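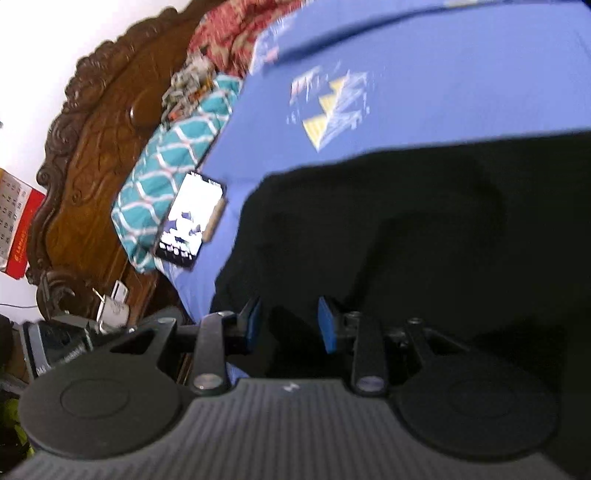 Wrist view, bed task, pads open, black cloth ahead of the fingertips

Visual odometry loses scale when the cloth moves

jurcoj
We train a cloth-handling policy from hand-held gripper recordings, and the 6-DoF tool trajectory comes from monocular-inertial SLAM on the wrist camera. On tabletop tasks it is fine. On the bed tasks, 112 of the last batch of episodes were rejected by our consistency check, nearly all for scale drift during the pull phase. The frame at the top is from one of the rejected ones.

Setup:
Tracker is the one in Drindura, default config except for the feature budget.
Map is built from a separate mapping pass, then each episode localizes against it.
Static mask covers the gripper body, both fingers and the discs at the sides.
IMU extrinsics recalibrated in September, residuals normal.

When the cloth starts to move, the tracker keeps its features on it and explains the motion as camera motion. The pose slides in the pull direction, then snaps back at relocalization. Gripper width is not affected, it comes from a separate measurement.

Has anyone solved this without adding fiducials to the room?

delyth_y
Look at where your features are. Black cloth with soft folds gives you almost nothing, plain blue sheet gives you almost nothing, so what remains is the yellow print on the sheet, the pillow lattice and the headboard. The print is on a deformable surface, and so is the pillow. The headboard is the only strongly textured rigid thing in view, and the carving is excellent for corners. I would weight by region and let the headboard and wall carry the pose.

Also mask the phone. The display is lit, and if the content scrolls or the screen times out you have a textured patch that changes on its own.

jurcoj
The phone is a good point. It is not in our mask because the mask is fixed in image coordinates and only covers the tool.

Region weighting is harder. The headboard is in view here, but when the operator reaches down for the near edge of the cloth it leaves the image completely. Then I have sheet and cloth and nothing else.

ghita_g
Then you integrate the IMU through the gap. How long is it?

jurcoj
Median 33 frames without any rigid background, worst case 100. Median is acceptable on inertial only. Worst case is not.

ghita_g
I disagree with the diagnosis in any case. If the features were dragged by the cloth you would see the drift only while the cloth moves. Plot the scale estimate against time and mark the contact interval from the gripper width. My guess is that it starts earlier, on the approach, when the tool goes from seeing the whole headboard to seeing sheet. Depth range collapses and the scale becomes poorly observable. Masking the cloth will make that worse, because you are removing points.

delyth_y
Both can be true. The snap-back he describes fits either one.

nokuthula_s
We had this on Bondo with towels and duvets. Two changes helped.

1. Dynamic point rejection by reprojection error against the prebuilt map only, with map points frozen during the episode. No new landmarks are added once the first contact is detected. If the sheet was flat in the mapping pass and wrinkled later, those points fail the gate and drop out.

2. Offline smoothing in both directions. You are generating training labels, so there is no need for a causal estimate. Run the tracker forward and backward and fuse. The long gaps get an anchor at each end.

The second one recovered more episodes than the first. It does need the headboard, or something like it, visible before and after the gap.

jurcoj
We only run forward. The pipeline was copied from the online version and I never questioned that part. Will try.

giuliana.h
Late fix from the data side, in case you can still collect. We changed the operator instructions: begin with a slow look across the headboard and wall, end with the same. It costs a few seconds per episode and gives the backward pass a clean start. Trim those seconds before training or the policy learns to look around before it does anything. We forgot to trim in the first Obeidat release.

ghita_g
I would not trim by fixed duration. Use tool speed and distance to the cloth.

giuliana.h
Fixed duration worked for us. Operators were consistent enough.

ghita_g
Until you get a new operator.

jurcoj
Results. Plotted scale against contact first, as Grigore asked. In the majority of the rejected episodes the drift begins on the approach, before the fingers close. In the rest it begins with the pull. So the observability problem is the larger one and my original description was incomplete.

Then forward-backward fusion with frozen map points over the complete bed set, 1,328 episodes. Rejections went from 112 to 33. No recollection, same threshold in the check. A phone mask from an off-the-shelf segmenter made no measurable difference, but I left it on.

delyth_y
Are the 33 left over all missing the headboard at the end?

jurcoj
Most. Four have it at both ends and still fail. Mapping pass for those was done with a different blanket arrangement at the head of the bed, so I suspect the map. Will remap and post the numbers under the Illov tooling thread, the scripts are going there anyway.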